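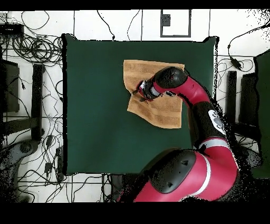
How long should sourdough sit in the fridge before baking?
Overnight suits most loaves, and up to 3 days is fine if your kitchen runs cool and the starter isn't too lively.

Putting that at the top as it keeps coming up and I have to run in a minute. Now the rest.

Gunārs Vanags wrote:
> Hi all, second flat loaf in a row. Dough looks lovely at bedtime,
> by morning it has gone to soup and sticks to the basket. Using the
> Flurmont white from the co-op, same as everybody, starter fed at
> lunch. Left it on the bench till 11 then fridge. Is it the flour?
> Also does anyone still have the rye recipe from the June bake, the
> one with caraway. Mine got wet.
> Gunārs

Not the flour I reckon. I've had the Flurmont since summer and no trouble, bit thirstier than the Drirel but that's all. Sounds like too long on the bench. If it looks lovely at bedtime it's already gone too far, the fridge takes hours to cool the middle of a big lump of dough and it keeps going the whole time. Put it away when it still looks a bit dull and tight. Feels wrong, do it anyway.

Also check teh fridge. Mine was sitting at 6 on the middle shelf and I'd have sworn it was colder. Bottom shelf at the back is better. Thermometer from the hardware place, cheap.

Sticking: rice flour in the basket, plenty, rub it into the cloth. Not plain flour, it just goes to glue. If the cloth has gone stiff, wash it, no soap, dry it right out on the line.

Rye recipe, from memory so somebody shout if I've got it wrong. Makes two tins. 1,090 grams flour all up, half rye half white, near enough. Water till it's like thick porridge. Good scoop of starter, salt, spoon of treacle, caraway to taste (I go heavy, my sister picks them out). No kneading, just stir, wet hands, into the tins. Bake when there are little holes on top. Leave it till next day to cut!! I know. But it's gummy otherwise.

Tins, the long Grernine ones are the right size. The short ones overflow, ask me how my oven smells.

Other bits
- bulk order goes in at the end of the month, 5 sacks minimum or we don't get the price. Reply to me off list please, not to everyone
- Tran starter is going spare again, bring a jar with a proper lid
- whoever borrowed the big scales, could I have them back, colour of the case is grey, my name's underneath

Gunārs if the next one's flat too, slice it thin and toast it, makes decent crackers with a bit of oil. Let us know how you go, have to get the kids from swimming

Marg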